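¿YA PUEDE UNA MÁQUINA GUARDARNOS LOS CALCETINES?

Boletín de primavera. Sección Cacharros y promesas

Por Ülle Baranauskienė

En marzo me llegaron cuatro correos de lectores con el mismo enlace, el vídeo de Drason en el que un robot doméstico ordena un dormitorio entero mientras suena un piano. Los cuatro preguntaban si ya va en serio. Mi respuesta corta es que no. La larga ocupa el resto de esta página y seguramente no le gustará al lector de Valladolid que ya ha hecho hueco en el pasillo.

Empecemos por lo que se enseña. El vídeo dura 70 segundos y tiene, si se mira sin el piano, bastantes cortes. El robot se acerca a una cómoda, corte, el cajón está abierto, corte, la ropa está dentro. A mí lo que me interesa es lo que pasa en los cortes. Escribí a la empresa para pedir la toma completa y me mandaron un folleto muy bonito en el que la palabra «autonomía» sale en todas las páginas y la palabra «cajón» en ninguna.

Y el cajón es el asunto. Cualquiera que viva con muebles heredados lo sabe: hay uno que se atasca a la mitad, otro que hay que levantar un poco antes de tirar y otro que se sale entero si te emocionas. Los resolvemos con la cadera, mientras hablamos por teléfono. Para un brazo mecánico, cada uno de esos cajones es un problema distinto. Hay que encontrar el tirador, agarrarlo por donde se deja agarrar, tirar en la dirección buena y parar a tiempo. Luego hay que meter la pinza en un hueco oscuro sin llevarse por delante el canto ni la planta que alguien ha puesto encima.

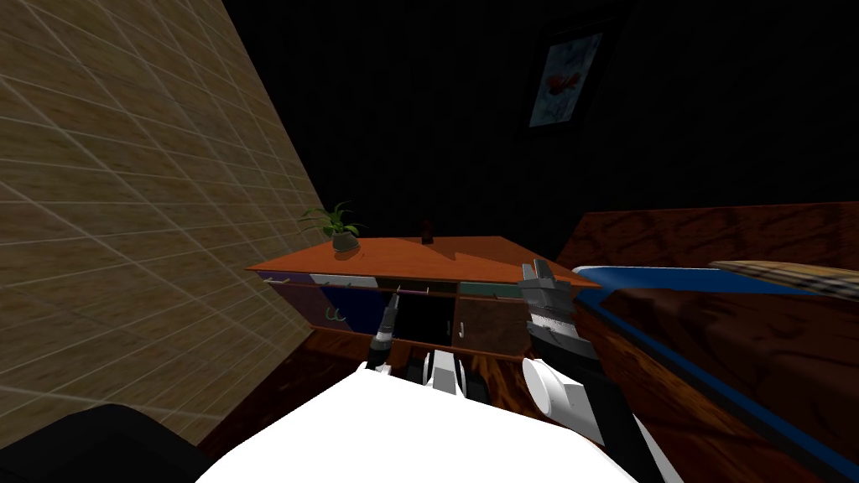
Por eso casi todo el trabajo previo se hace en simulación, y no seré yo quien lo critique. Una cómoda virtual no se astilla, se puede repetir la maniobra toda la noche y el vecino de abajo duerme. El equipo de Grosik cuenta en su blog que su sistema abre bien el cajón en 600 intentos simulados seguidos. Enhorabuena, lo digo sin ironía. Pero dos párrafos más abajo, en letra normal, eso sí, reconocen que con muebles de verdad el acierto se queda en el 68 por ciento. Hagan la cuenta en su casa. Si a mí me falla uno de cada tres cajones, al segundo día estoy buscando el tique de compra.

La diferencia sale de cosas que en el ordenador cuesta imitar: la humedad que hincha la madera en noviembre, la guía torcida, el calcetín que asoma y hace de cuña. Tampoco ayuda la luz. Una cámara que mira dentro de un cajón a las siete de la tarde ve más o menos lo que veo yo sin gafas, o sea, negro.

En los talleres la cosa va algo mejor, y conviene decirlo para que no me escriban los ingenieros (que escriben, y largo). Thorlacius lleva tiempo usando brazos para sacar piezas de cajoneras, y una persona que trabaja allí me confirmó que funcionan. También me confirmó que antes cambiaron todas las cajoneras por unas idénticas, pintaron marcas en el suelo y prohibieron dejar nada encima. Yo en mi dormitorio no pienso pintar marcas en el suelo.

Queda el precio. Bosen ha anunciado un alquiler mensual para su modelo de casa, sin decir la cifra, con una cláusula que recomiendo leer dos veces: un operador podrá tomar el mando a distancia «cuando la tarea lo requiera». Les pregunté con qué frecuencia lo requiere y sigo esperando. Si detrás del robot que me abre el cajón de la ropa interior hay un señor con unos mandos en otra ciudad, quiero saberlo antes de firmar, y sobre todo quiero saber cuánto cobra el señor.

A los lectores que preguntaban si esperar o comprar: esperen. Y si alguien asiste a una demostración en vivo, que lleve una cómoda vieja, la peor que tenga, y pida que la prueben con esa. Publicaré el resultado en el próximo número, también si me deja mal. Los correos, a la dirección de siempre.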